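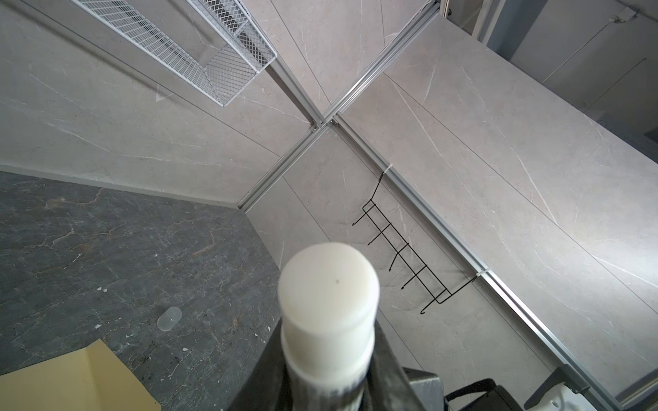 About Gellivico

Let me say at the outset that we don't believe most of what gets said about robot software, and that includes a fair bit of what we used to say ourselves. Gellivico writes the code that sits between a robot arm and the job somebody wants it to do: motion planning, grasp checking, camera calibration, and the logging tools that let you find out why it all went wrong at twenty past four. We don't build arms. We don't sell arms. If you ring up wanting one we'll give you the number of somebody who does.

There are 20 of us, most of them in Ircombe, in a building that used to store carpets.

How we started

The firm came out of a planning library called Skinner, which four of us wrote because the one we were paid to use kept sending arms through their own base plates in simulation and reporting success. Skinner did one dull thing. It took a planned path for two arms and told you whether it would still be safe if either arm ran late. The answer was usually no. People didn't enjoy hearing it, but a few of them paid us to fix it, and that was the company for the first couple of years.

Skinner is still in use and we still look after it. It has grown a lot of options we would rather it hadn't. If you are starting today, leave nearly all of them switched off.

What we work on now

Most of our time goes on pairs of arms sharing a small space. One arm on its own is a fairly well understood problem, whatever the brochures say. Put a second one on the same rail and the easy assumptions go. Each arm is a moving obstacle for the other. Each has a cable that the planner's neat model of the arm tends to forget. And if both are holding the same object, a small disagreement about where that object is turns into a push, and the push turns into a fault code.

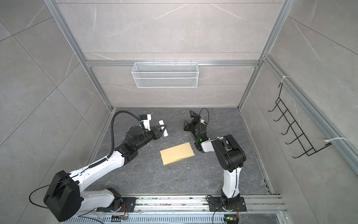 We get asked a lot whether a learned policy makes all of this go away. We run learned policies most weeks and some of them are good. We have also watched one do a task beautifully all morning and then fail after lunch, and we spent two days finding out that a lamp had been moved. So our view is that a policy is one more part, and it should be checked like any other part. Ours suggest a motion. A separate piece of code, which is short and boring and which we can read from top to bottom, decides whether the arms are allowed to make it.

That checking layer is called Dallmont, and it is the thing most of our customers come for. It looks at joint limits, the distance between the arms, gripper force and the age of the last camera reading. If the reading is too old it stops the move. We had a long argument in the office over whether it should slow down first, and stopping won. Some customers have asked for a setting to turn that off. There isn't one.

How we test

Simulation is useful for catching stupid mistakes, and we make plenty. After that we want to see it on real arms, with real objects, and we want to see it many times over. A release of Dallmont goes through 162 test cases on hardware before it leaves the building. Of those, 54 are there purely because something once went wrong at a customer's site and we would like it not to happen twice.

The objects are nothing special. We like tubes, for one, as a small upright cylinder shows up a bad wrist calibration very quickly. The camera says the gripper is centred, the gripper closes, and the tube leans. Then you get to work out whether the camera, the hand or the model is the one telling fibs.

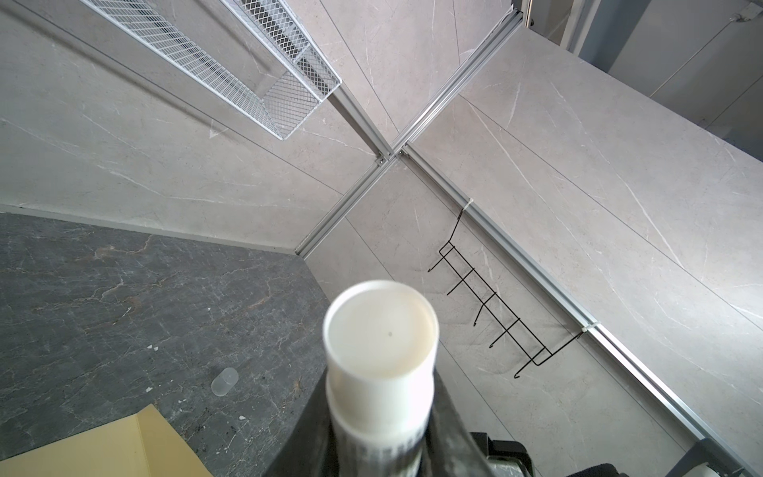 Perception is where we are most suspicious, of other people's work and our own. A detector that gives you a box and a score of 0.98 has told you very little about whether it is right. Our tools compare what the wrist view says with what a fixed view says, and when the two disagree by more than the tolerance you have set, they make a fuss. They don't average the two. Averaging a right answer with a wrong one gives you a second wrong answer, and this one looks tidy.

We keep our failed runs. All the recordings are searchable by joint, by tool and by which check tripped, and our engineers look at them more than they look at the good ones. Customers can have the same tool. It's called the run browser (we ran out of names) and it works with logs from any arm we support, whether or not you use the rest of our software.

Things we won't tell you

We won't tell you that your line will be up in a fortnight. We won't give you a success rate for an object we haven't handled. You will not find the word "seamless" in our paperwork, and if you do, please send it back.

We also won't show you an edited demonstration. If you visit, you can pick the run, and you can move things between one attempt and the next. Some of those attempts will fail while you stand there. We have lost work over this, to firms with nicer videos, and we have picked up some of the same work a year later.

Handling one object with two arms

The project taking up most of the floor at present is shared holding: two grippers, one block, and both arms moving together. On paper you plan a path for the block and work backwards to the joints. In practice the two arms never quite agree on the distance between their own bases, and the block is what pays for it. We now measure that distance as part of start-up, and we let one arm be slightly soft while the other leads.

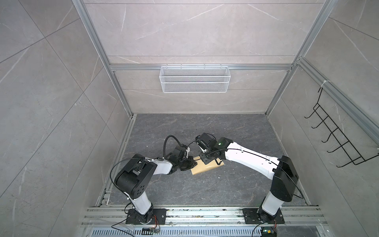
Which arm should lead, and when they should swap, is still open. We have three methods in the code and none of us would swear by any of them. The oldest is the default, mainly on the grounds that we know how it breaks. There will be a write-up in June, including the parts that didn't work, and it will go on the notes page with the others.

Working with us

We take on four outside projects at a time. The first stage is always a paid look at what you have already, and it ends with a written report that you own. Quite often the report says a fixture and a simple fixed routine would do the job, in which case you don't need a planner or us, and we'll say so on the first page.

Schools and college groups can use Skinner free of charge. The run browser is free to them too, though support is by email only and we are slow in the summer.

Jobs

We hire when we have the work. We don't mind much what you studied. We'd like to see something you built, hear what was wrong with it, and hear how you found out. Interviews are held in Ircombe and include an hour with a set of logs from a run that failed. Bring questions, and bring a jumper, as the carpet people never put in much heating.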